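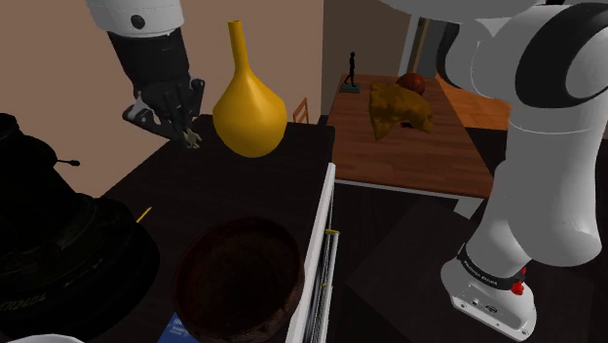
Fig. 3. Yellow vase with a tall, slender neck on a dark tabletop.

Section 7: Displaying Vases and Small Keepsakes on Your Lucero Table

Now that your Lucero is standing level and the last of the packing is out of the room, you can get to the pleasant part and put your favorite things on it! Please read this section through once before you begin, even if you have owned a Trovetti table before, as the Lucero top is finished differently from our older ones.

1. Let the top rest overnight after its first coat of Narnura wax. It may feel dry to your fingertips by suppertime, but give it until morning all the same.

2. Wipe the top with a soft, dry cloth, going with the long side of the table.

3. Turn each vase, bowl or figurine over and run your thumb around the base. If you feel a rough spot (and handmade pieces nearly always have one), stick on 3 of the felt dots from the small envelope.

4. Set your tallest piece down first, at least 7 inches in from any side. Lift it again whenever you want to move it, and please don't slide it, however short the distance.

5. Add your smaller pieces one at a time, stepping back now and then to see how they look from the doorway.

Note: Felt dots wear flat sooner than you would think. We like to change ours every June, when the windows are open and we're dusting anyway. A refill packet is part number 77 in the Astuscombe parts list at the back of this guide.

Caution: Do not fill a vase with water while it is standing on the table. Fill it at the sink, dry the outside and the base, and then carry it over with both hands. Water left standing on the wax for more than 2 hours can leave a pale ring.

If you do find a ring, don't scrub at it. Let the spot dry fully, rub in a very small dab of Narnura wax with a clean cloth, and wait until the next day before deciding whether it needs a second dab. Deeper marks are covered in Section 9.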